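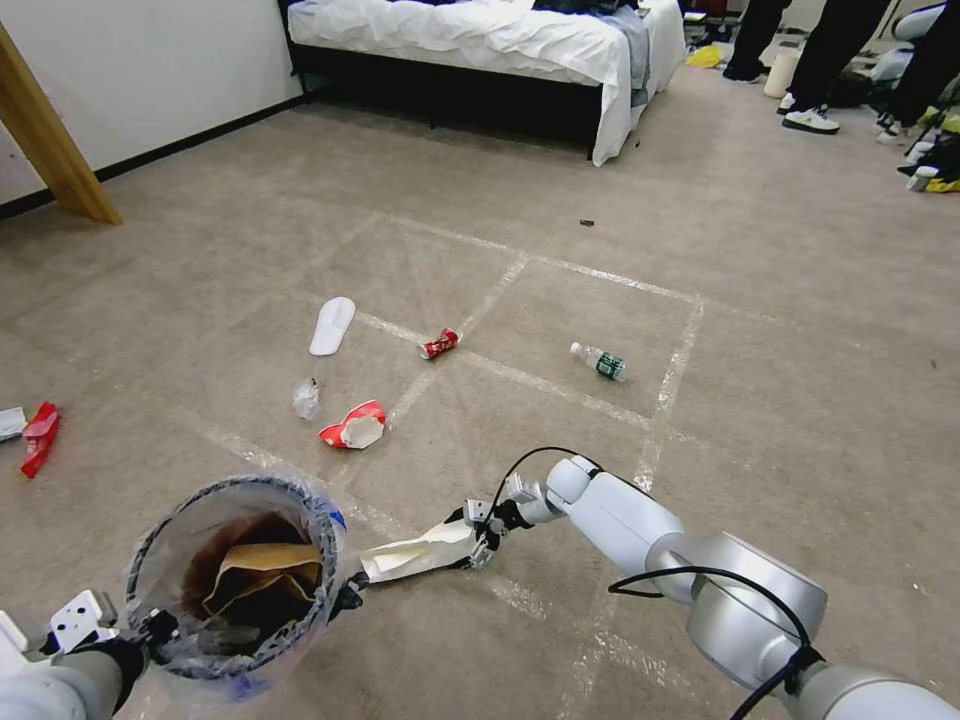
写真:Tülin Oral

共同学習室のごみ分別に関する調査報告
環境と生活ゼミ 2年 Bグループ

印刷する | メールで送る

1 はじめに

私たちの学科では、学生が授業の合間に使う共同学習室が三か所ある。飲み物や軽食の持ち込みが認められているため、紙くずのほかに菓子の袋や紙コップなども捨てられる。分別の表示は以前からあるが、清掃の担当の方から、可燃ごみの袋に資源になる紙が多く入っているという話を聞いた。そこで、ごみ箱の置き方と表示を変えることで紙の分別がどの程度変わるかを調べることにした。

指導はTülin Oral先生にお願いした。先生には調査計画の段階で、対象を紙だけにしぼるよう助言をいただいた。当初はペットボトルも含める予定だったが、飲料の自動販売機の横に専用の回収箱があり、学習室にはあまり残らないことが下見で分かった。

2 調査の方法

調査は3月に行った。学生の出入りが比較的少ない時期だが、課題の提出期間と重なったため、印刷物の廃棄は多かった。

三つの学習室には建物の通称がついており、それぞれプラーナー室(Plarner)、パッパス室(Pappas)、ボードホルム室(Bodholm)と呼ばれている。プラーナー室では何も変えず、比較のための部屋とした。パッパス室では、紙用の箱を可燃ごみのごみ箱の隣に移した。ボードホルム室では箱を移したうえで、捨ててよい紙の実物を貼った表示板を箱の上の壁に掲げた。

袋は毎日午後6時に回収し、ゼミ室で中身を広げて分けた。作業のときは手袋とマスクを着用した。紙は次の基準で分類した。

・資源になる紙:コピー用紙、ノート、封筒、菓子の紙箱、厚紙
・資源にならない紙:食品の汚れがついた紙、紙コップ、レシート、ティッシュ
・判断できないもの:ぬれて元の種類が分からない紙など

丸めた紙は一度広げてから判断した。小さくちぎられた紙は数えず、重さだけを量った。記録には表計算ソフトを使い、入力は必ず二人で確認した。

3 結果

期間中に分類した紙は、三部屋を合わせて1123点だった。可燃ごみの袋に入っていた資源になる紙は、プラーナー室が最も多く、ボードホルム室が最も少なかった。パッパス室はその中間だったが、日による差が大きく、プラーナー室を上回った日もあった。

種類別に見ると、コピー用紙はどの部屋でも比較的よく分別されていた。可燃ごみに混ざりやすかったのは菓子の紙箱と、窓のついた封筒である。紙箱は内側にプラスチックの袋が残ったまま捨てられているものが目立った。表示板に実物の紙箱を貼ったボードホルム室では、袋を抜いてつぶした箱が紙用の箱に入るようになった。

反対に、紙用の箱に紙コップが入る例も見られた。これはパッパス室で最も多く、箱を隣に並べたことで、かえって紙コップも紙として捨ててよいと思われた可能性がある。

4 利用者への聞き取り

学習室の利用者8名に話を聞いた。紙用の箱があることは全員が知っていたが、紙箱を入れてよいと答えた人は半数に満たなかった。「急いでいるときは近いほうに入れる」「汚れているかどうかの境目が分からない」という意見があった。表示については、文字の説明より実物のほうが分かりやすいという声が多かった。

また、学内の貸し出しサイトVurkerのように、学習室の予約画面に分別の案内を出してはどうかという提案もあった。今回は試すことができなかった。

5 考察

箱の位置を変えるだけでは、安定した効果は得られなかった。実物による表示を加えた部屋では紙箱の分別が進んだため、迷いやすい品目をしぼって示すことが有効だと考えられる。ただし、三つの部屋は利用者の学年も広さも異なる。プラーナー室は一年生の利用が多く、分別の決まりにまだ慣れていなかったことも影響したかもしれない。

調査の期間が短いことも問題である。表示板は新しいうちは目に入るが、時間がたつと見られなくなるおそれがある。新学期の利用者が増える時期にも同じ方法で調べる必要がある。

6 今後の予定

表示板に紙コップとレシートを「入れられないもの」として加え、パッパス室にも設置する。設置の許可は学科事務室から得ている。分類の記録表はゼミの共有フォルダに保存してあり、次の学年のグループに引き継ぐ。

コメント 2件 | シェア 3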